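# Filtuvura Code

The **Filtuvura Code** (in full, the *Filtuvura Code of Practice for Small Robot Arms on Domestic Counters*) is a voluntary set of rules for people who put a light robotic arm to work at an ordinary kitchen counter, with ordinary kitchen things lying about on it. It is used mostly by teaching kitchens, small labs and a fair number of keen households, and it is valued, by those who like it, for being written in language that anyone who has ever wiped down a bench can follow. The Code is kept up by a working group at Zarkstead and is now in its second edition.

It should not be confused with a safety standard in the legal sense. The Code has no force of its own, and its opening page asks readers to look first to the maker's instructions and to whatever workplace rules apply where they live, and only then to turn to the Code for the many small, homely questions that those documents leave alone (where the tea towel ought to go, for instance, or who is allowed to move the kettle while the arm is live).

## Background

The rules began as a few handwritten pages taped inside a cupboard door at the Fustside teaching kitchen, where Aiman Gunawan had been running practical classes in counter work for arms of the lighter sort. Gunawan's students came from two rather different worlds. Some knew machines very well and had never given much thought to a hot pan, and the others were cooks who would never leave a knife on the edge of a board but would cheerfully drape a power cord across a sink. The pages on the cupboard door were meant to give both lots a shared set of habits, and they grew, as such things do, with every class that went through.

When the Fustside pages had been photocopied so often that the margins had gone grey, the group at Zarkstead offered to tidy them into a proper document. The first edition came out one December and ran to 80 numbered clauses, a good many of which overlapped. The second edition, prepared with Gunawan as its editor, merged and trimmed these and sorted them under seven headings. It is this version that most people mean when they talk about the Code, and it is the one described in this article.

## Contents

### The counter and its zones

The heart of the Code is the idea that a counter with an arm on it should be thought of as three strips. The *back strip*, nearest the wall, is for things that stand still for the whole session, such as jars, mugs and bottles. The *working patch* in the middle is for whatever the arm is meant to be handling, ideally on a tray or board with a raised edge so that anything nudged has somewhere to stop. The *side strips* take appliances on one side and waiting groceries on the other. The strips are not painted or taped, and the Code is quite relaxed about their exact width, but it does ask that everybody in the room can point to them before the arm is switched on.

A related clause, much quoted, says that a cluttered counter is perfectly acceptable so long as the clutter has been chosen. Real kitchens are full of things, and the editors felt strongly that practising on a bare bench teaches very little about working in one.

### Appliances

Toasters, ovens and coffee makers that are not part of the task are to be unplugged at the wall. Their cords should be led away from the arm's side of the counter, and cloths are not to be left on or against anything that heats. The Code treats a tea towel on top of a toaster oven as acceptable only while the oven is unplugged, and asks that it be taken off again before anybody plugs the oven back in. Appliance doors that open into the working patch are kept shut unless opening them is the job.

### Cables

Cables get the longest section of all, and readers new to the Code are often surprised by this. The preferred route for an arm's own cables is behind the base and down the nearest edge. Where that can't be managed, loops across the working patch are permitted, provided that the arm has first been taken slowly through its whole reach with the gripper empty, and that someone has watched the loops the entire time. Nothing that can tip is to stand inside a loop. The section ends with a reminder to look again after every change of task, as a cable that lay nicely during one job may well be in the road during the next.

### Food and small objects

Soft items call for a gentle grip and a low lift, and the Code suggests starting with one item alone on the tray before adding company. Anything handled by a gripper during practice is treated as no longer fit to eat, however clean the gripper may be. Cans are to be stood upright where they can be, and anything lying on its side should be chocked with a folded cloth if it is within the arm's reach. Loose utensils resting in pots are to have their handles turned away from the arm's path.

### People

Two people are required for any session: a *driver*, who looks after the arm, and a *minder*, who looks after everything else. The minder has the final say. Hands stay off the counter while the arm is enabled, and the minder calls "hands in" and "hands out" in a voice that can be heard over a range hood. Children may watch from the far side of the room.

## Circulation and commentary

The Code has travelled chiefly by way of *Toivonen*, a quarterly newsletter for people who teach practical subjects with small machines. It printed the second edition in instalments over the course of a year, with a page of readers' letters after each, and for many subscribers the newsletter's version is still the one pinned to the wall. The instalment on counters and cables drew more mail than any other.

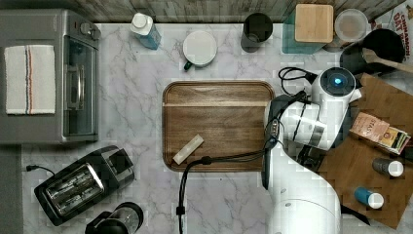 *Toivonen*, no. 7, p. 555

The newsletter numbers its pages straight through from its very first issue, a habit that its readers seem fond of, and citations to the Code in course notes usually give the running page number alone. Letters in the following issue took up the matter of the tray. One camp held that a raised rim makes a clumsy reach more likely, with the gripper having to clear the edge on its way in and again on its way out, and that a flat board would be kinder to beginners. The other camp (rather the larger, to judge by the letters printed) felt that learning to clear a rim was a useful thing in itself, and that a small block of something soft is far easier to chase around a tray than across a whole counter.

Gunawan replied at some length. The wording was left as it stood, though a note was added saying that a flat board may be used for a first session if the driver prefers it, and that groceries waiting their turn are quite all right on a board of their own to one side.

## Criticism

The most common complaint about the Code is that it takes a long time to apply. Setting up a counter by the book can eat into a short lesson, and several teachers have written in to say that they keep the zones and the cable check and let the rest go by. The editors have been good-humoured about this, and the second edition marks those two parts with a star for anyone who is pressed for time.

A more serious objection concerns shared kitchens, where the minder may have no real authority over other people coming in to make a cup of tea. The Code asks for a sign on the door and leaves it there, and some users consider this too thin. A fuller section on shared rooms has been drafted at Zarkstead and sent around for comment, but it does not form part of the current edition.

## See also

- Teaching kitchen
- Gripper (robotics)
- Code of practice
- Bench layout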